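Unit 2 handout: From wrist view to gripper command

Notes by Akosua Quansah. Lab questions go to Telmo Carrasco in the Janstead room, mornings only.

**What you need before the lab**

Read the chapter on image-based control and install the Plidier package. The version on the lab machines is the one we grade against. If your own copy prints a warning about the config file, ignore it until the calibration step.

**1. The loop**

The policy takes a wrist image and the current gripper width. It returns a short chunk of future motions, each one a change in position, a change in rotation and a target width. We run the first part of the chunk, take a new image, and ask again.

All motions are given relative to the tool at the moment the image was taken. Many bugs in past reports came from mixing this up with the base of the robot. Write the frame of reference next to every pose in your code, even in scratch files.

**2. What the policy has to read from one view**

Flat objects are hard for a two-finger tool. A thin edge close to the table leaves little room for error in height, and the features that stand out most are often not the ones to grasp. Take a picture frame lying on its face. The hanger and the D-ring on the back are dark and sharp, so a simple detector will lock onto them. For our task the useful part is the outer side of the rim, and that is a plain band of pale wood with hardly any texture. 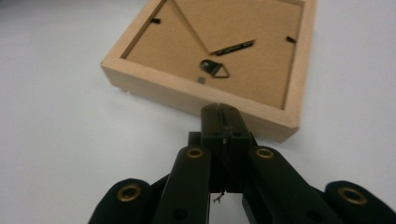 *Fig. 2. Wrist view: frame face down, central tip at the near side of the rim.*

Note how little of the far rim is in view. A planner that needs all four corners will fail on this image. Use the near edge and the lower-right corner, and carry the rest over from earlier images.

The gripper also fills much of the lower half. Apply the mask in `tool_mask.png` before you compute any edges, or the links will give you strong diagonal lines that have nothing to do with the object.

**3. Timing**

Images and widths arrive on separate clocks. Match them by timestamp, never by index. The Adjei set has 1811 episodes, of which 708 are flat-object tasks. In roughly 2 percent of the episodes the width log starts late. Drop those at load time and print how many you dropped.

**4. Exercises**

1. Load one flat-object episode and plot width against time. Mark where the fingers start to close.
2. Fit a line to the near edge of the object in the masked image. Report its angle in the tool frame.
3. Delay the images by one step and rerun the policy offline. Compare the predicted motions with the logged ones.
4. Repeat exercise 3 on the Ploltbridge split, where the tables are darker.

Hand in code and plots together. Label the axes with units.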